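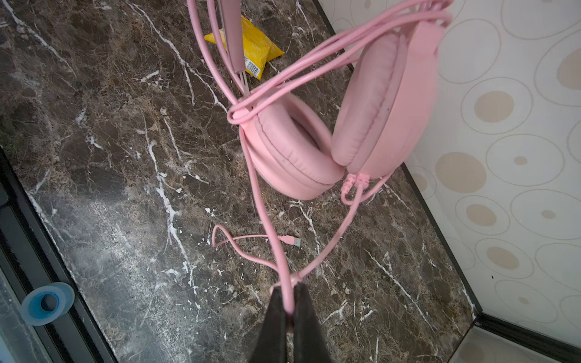
Stop wrapping the cable round the headband

Thursday, March 19, 2026

Everyone does it. Call ends, headset comes off, cable goes round and round the band until it runs out. Looks tidy for a second. Then next morning you pull one loop and get a knot up by the ear cup, and you're late, and the other end is still swinging off your wrist.

I did it for years with a headset from the Covlow market. Wires gave out just where they go into the cup. They always go there. A tight wrap pulls on the one bit that can't take it.

So lay it down first. Flat on the table, cups and all, and find the plug — always the plug. Don't start from the knot. People pick at the knot like a scab and it only gets smaller and meaner.
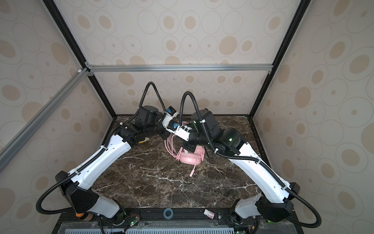
Natsumi Murakami

Once the plug is free, work back towards the cup. Big loose loops, as wide as your hand, one soft tie. A bread bag tie will do. Then the bundle sits beside the headset, not on it. Takes me less time than making toast.

I know the case against. Ayane Wada, who I share a desk with in Terside, says wireless and be done with it. Fine, but hers was flat again in January, twice in one week, and she borrowed mine. With the cable. Which she gave back wound round the band, teh usual way.

And a pink cable on a pink headset is the worst of the lot, you can't see what's crossing what. Good light helps. So does patience, which I have'nt got before nine. 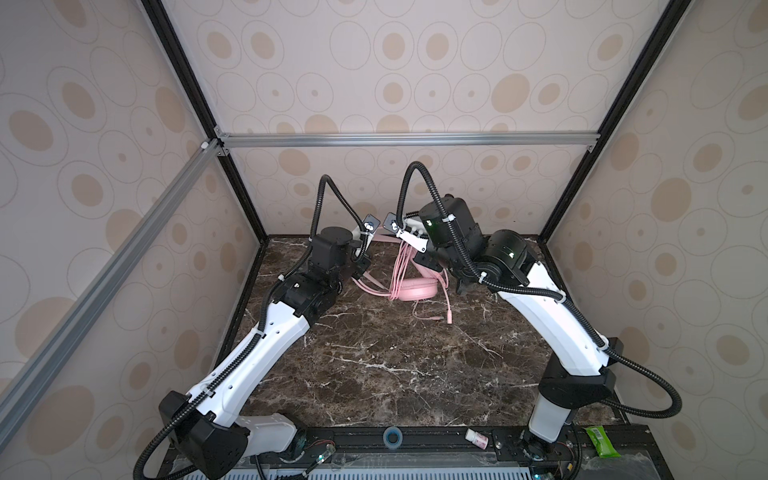 Natsumi Murakami

Last thing. Leave the plug end out where you can see it, not tucked under a cup. You'll want it first tomorrow.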